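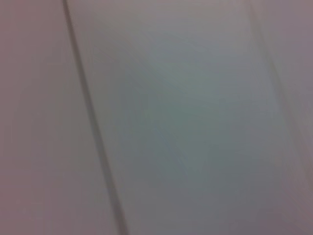

Pronmont runs one paper machine at Inskip, and once a year, in November, it lets the public walk the length of it. The mill makes filter paper, blotting paper and a heavy absorbent board that goes into drink coasters. It does not make printing or writing grades. I went mainly for the wet end, which on a machine of this age is usually the part worth seeing, and stayed for the dryer section because the group ahead of us was slow.

Getting in: the visitor entrance is on the river side, past the weighbridge. Parking is on the gravel lot and fills up by 10 a.m. Closed shoes are required and are checked. Ear plugs are handed out at the desk and you will need them from the machine room door onward. The tour follows a painted walkway and takes a little under two hours. Bags go in a locker. There is no elevator to the stock preparation floor, only an open steel stair, and anyone who can't use it waits in the finishing room and joins the group later.

Our guide was Orla Rafferty, a process engineer on the day shift. She did the talking in the quiet rooms and used a slate in the loud ones, holding up the name of each section as we passed it.

Stock preparation

The furnish is cotton linters and softwood pulp in proportions that depend on the grade. Filter grades carry more cotton. Both arrive as dry lap in bales, and the bales are opened by hand, with wire cutters, on a low conveyor that drops into the pulper. The pulper is a vertical tub with a rotor in the bottom. A charge takes 18 minutes to break down and is then dumped to a chest below the floor.

Refining is light. This is the main difference between an absorbent sheet and a writing sheet, and it is why the mill could get by with two refiners in a room built for more. Heavy refining fibrillates the fiber and closes the sheet up, which raises strength and kills absorbency. Here the plates are set wide and the fiber is mostly just brushed and separated. The concrete bases of the other refiners are still in the floor, with the anchor bolts cut flush.

No sizing is added, and no filler. There is a wet strength resin for the filter grades, dosed after the machine chest, and nothing for the blotting. I asked how the white water system copes with going back and forth between the two. The reply was that it does not cope well, so the resin grades are run together in one campaign and the loop is drained and boiled out before blotting starts. The boil-out costs most of a shift. Scheduling on a one-machine site seems to be largely a matter of avoiding it.

Wet end

The machine is a fourdrinier, converted from an open headbox to an enclosed one. The original breast roll is still in use. Top speed is 377 feet per minute and it was running a good deal slower for us, on a heavy blotting grade that drains freely but holds a lot of water in the press.

Stock comes onto the wire very thin. Visitors who have not seen a wet end before are always surprised by this, and a couple in our group asked whether the machine was being washed. The first stretch is gravity drainage over foils, and you can watch the surface lose its shine along a line that runs across the sheet. That is the dry line, and its position and shape tell the operator most of what he needs. Ours was reasonably straight, with a lag on the drive side. Rafferty wrote "lip" on the slate and pointed at the slice adjusters, from which I understood that the slice lip was due some attention.

After the foils come the suction boxes and then the couch roll, where the sheet leaves the wire. There is a dandy roll on a swing bracket, parked above the wire, used only when a customer wants a watermarked coaster board. I had not known anyone wanted this.

The forming wire is plastic. A bronze one hangs on the wall by the basement stair, and you are allowed to touch it.

Presses

Two nips, both felted on both sides. The loads are low, again for absorbency, and so the sheet goes forward wetter than it would at most mills. The second press was rebuilt recently and has new bearing housings, a new doctor and a save-all that drains to the right place. The old one, I was told, drained partly onto the walkway. The draw between the press and the first dryer is open, and this is where the breaks happen. We saw none. The tail is passed by hand with an air hose.

Felts last six weeks on blotting and less on filter. They are changed with the machine down and the rolls cantilevered. There is a marked area of floor for this which has to be kept clear, and visitors are walked around the outside of it.

Dryer section

The cans are cast iron, steam heated, in two tiers under a hood that was added later and is not quite long enough. The room is hot past the third can. The hood sides lift for access but were kept down during the tour. Condensate is taken out by rotary siphons, and the pressure is stepped up from the wet end to the dry end so that the sheet is not cooked at the start. Too much heat early gives a hard skin and an uneven wicking rate, and wicking rate is the number the filter customers buy on.

The moisture control is newer than everything around it. A scanning gauge crosses the sheet after the last can and feeds a package called Predico, which looks at basis weight, speed and steam flow and sets the steam valves ahead of a grade change. Previously an operator did this from a notebook. The notebook is still in the drawer of the control desk and I got the impression that it is still opened. Rafferty said the software is good on the common grades and poor on the ones run twice a year, there being too little data to fit. That matches what I have heard at other small mills with similar packages.

One technical complaint. The display boards along this section give steam pressure in one unit and the panel gauges in another, and the board for the last group has a figure on it which can't be right if the gauge beside it is. I mentioned it at the desk afterward.

Reel and finishing

Parent rolls come off at 3,000 pounds on the heavy board and less on the light grades. They are moved by overhead crane to a two-drum winder and slit. Blotting goes on to a sheeter, where it is cut, jogged and stacked by machine and then looked over by people under a bank of lamps. Filter paper goes to the die room. The dies are circular steel rule, the stack under the die is kept thin, and the skeleton waste is blown back to the pulper through a duct that rattles across the ceiling.

The die room was the one place I would have liked more time. Cutting a round from a soft, thick stack without crushing the edge is not simple, since a crushed edge leaks around the funnel. The press has a slow approach and a fast cut. Samples are taken from the top, middle and bottom of the stack and measured for diameter. The bottom ones run larger. The allowed difference was on a card behind the operator and too far off for me to read.

Test lab

A short stop. Conditioned room, five people at a time, door kept shut. Two tests were shown. In the first, a strip is hung with its end in water and the climb is timed. In the second, a known volume is passed through a folded disk and the flow is timed. Both are done by hand with a stopwatch. The burst tester and the tensile tester were idle. Retained samples are kept in flat drawers by grade and date – the older labels are handwritten – and the drawers go back further than the present company does.

Effluent

Not on the tour, but there is a viewing platform, and it can be reached from the parking lot without a guide. Primary clarifier, then an aeration basin. Because there is no filler and little chemistry, the load is mostly fiber fines. The recovered fiber is sold for animal bedding.

Practical notes

Tickets are free but have to be booked, and the allocation of 2,000 goes early. The canteen was open and serving soup. There is a table by the exit selling blotting paper by the ream and boxed filters that were rejected for diameter only. I bought a box. They fit a standard coffee cone if you fold them twice.

The walkway at the wet end is damp and the grating is coarse, so leave anything with a heel at home. Photography is permitted in the machine room and finishing, and not in the lab or control room. If you have a choice of times, take an early one. The boil-out was set for the afternoon and the later groups were going to see the machine standing.

Comments (4)

millrat says:
Worked on a very similar machine until it shut. The lag on the drive side may not be the lip at all. Look at the foil blades first. We chased the lip for a year.

Dorset_papers says:
Does the table take cards? Went two years ago and it was cash only.

> Author reply:
> Cash and card this time. Reams were cash only for some reason.

K. says:
We had the 2 p.m. slot and yes, it was down. The upside was that we could hear the guide and they let us look into the headbox through the side port. Would go again for that.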